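Cocotte-mijoteuse Brundness 6 litres
Marque : Brundness
Distribution : Tsakiris
Garantie : 2 ans
Disponibilité : en stock

L'avis de la boutique

Nous avons longtemps refusé de vendre des mijoteuses. La plupart font bouillir quand elles promettent de frémir, et le couvercle laisse filer la moitié de la sauce. La Brundness ne nous a pas convertis d'un coup. Glykeria Liapis y a préparé des haricots blancs à la tomate, puis une épaule d'agneau, puis encore des haricots, parce que les premiers étaient restés fermes au milieu. La deuxième fois, trempés la veille, ils étaient fondants.

Le fabricant annonce une cuisson « comme au four à bois ». Non. Aucune cuve en céramique chauffée par une résistance ne donne le goût de la braise, et la viande n'y dore pas. Il faut la saisir avant, dans une vraie poêle, et déglacer. Si vous comptiez échapper à la vaisselle, c'est raté.

Ce qu'elle fait bien : les légumes secs, les joues de bœuf, le bouillon. Le réglage doux reste doux, et le maintien au chaud n'a pas transformé notre soupe de lentilles en ciment après une soirée entière.

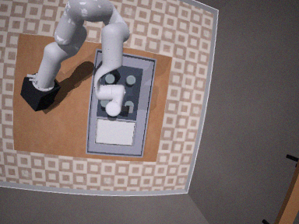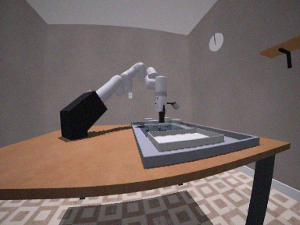

Deux vues de synthèse, bras blanc sur socle noir.

Ce qui nous plaît moins

Le minuteur avance par paliers de 60 minutes – pour un riz au lait, c'est grossier. Le livret de recettes, traduit à la hâte, met du cumin partout, y compris dans la compote. Quant au « programme yaourt », Lambros Chatzigeorgiou l'a essayé à deux reprises et a obtenu du lait tiède. Nous ne le comptons pas parmi les fonctions.

Caractéristiques

Capacité : 6 litres
Cuve : céramique émaillée, amovible, passe au lave-vaisselle
Couvercle : verre, joint silicone
Réglages : doux, fort, maintien au chaud
Hauteur sans couvercle : 19 cm
Coloris : crème ou anthracite

Avis client

« Bonne pour le chili, décevante pour le poulet, dont la peau devient molle. Je la garde, mais j'ai ressorti ma cocotte en fonte pour le dimanche. » – Theano B., 14 mars 2021

Livraison et retours

Expédition depuis notre dépôt de Gralldale. Une cuve fêlée à l'arrivée est remplacée si vous nous écrivez avant la première cuisson. Le joint de rechange se commande séparément, au rayon accessoires.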